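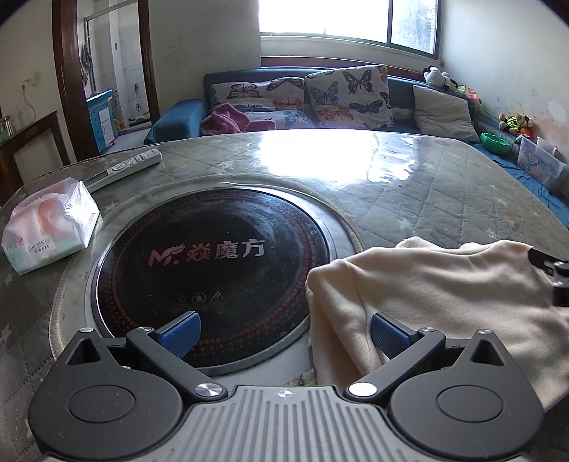

Fig. 1. Hand-held gripper at the edge of a fleece cloth, round table with built-in cooktop.

Unit 5: Hand-held grippers as a product
Notes to go with the April session. Course leader: Slavica Grgić. Lab questions to Nikola Jurić.

Last time we looked at arms sold as a full cell. This unit is about the smaller kit: a gripper you carry in your hand, with a camera on it, sold so that people can show a task in an ordinary room. We use the Remari kit as our case. You should have read the Borham buyer's sheet before coming.

What is in the kit
The Remari kit is sold as a pair of grippers, a charger, a calibration card and a licence for the recording software. The price for teaching use is 1620 euros per pair. Spare finger pads are sold in packs and are not covered by the warranty. Zullitz sells a similar kit with a single gripper and a longer warranty. We will compare the two in Unit 6.

Fingers and pads
Look at Fig. 1. There are two black finger arms, angled towards each other, and each ends in a blue ribbed pad. The pads are the part that meets the object, so they are the part you will replace most. Fotini Spanos ran the wear test for the department and changed the pads after 80 hours of use. The maker gives no figure for this. When you write a review, say where a number comes from: the maker, the seller or your own test.

Cloth as a test object
Most sales videos use boxes and cups. These keep their shape and tell you little about the pads. Cloth is harder. In Fig. 1 the right pad is against the edge of the fleece while the left is still over the cooktop, and a second gripper has the upper corner. A cloth lying in folds like this has no fixed shape to aim at, and the edge you want may be under another layer. Borislav Stojanović suggests three cloth tests for any kit under review:
- pick up one edge from a crumpled start
- hold two corners and spread the cloth
- fold in half and let go without dragging the top layer

Do each test with thick cloth first, then thin. Write down failed attempts as well as good ones. A seller's success rate often leaves out the attempts where the operator started again.

The room
Glossy surfaces matter when the kit relies on a camera. The glass table top in Fig. 1 carries a wide glare from the window towards the back. Check whether the seller says anything about bright light or reflections. The Remari manual has one paragraph on it, in the section on mounting. Zullitz has a table of light levels but does not mention glass.

Service and support
Papadopoulos handles repairs for both makers in our region. Ask for the turnaround time in writing. Our last repair took 13 working days and we had no loan unit. Ermira Vasić has the form if you want to see what was charged.

For next time
Write one page on the Remari kit for a buyer who wants to record household tasks. Cover price, pads, cloth handling and repair. Leave out anything you could not check. Bring a printed copy, as we will swap and mark them in pairs.

Reading: Remari manual, sections on mounting and pad care. The Zullitz data sheet is in the course folder.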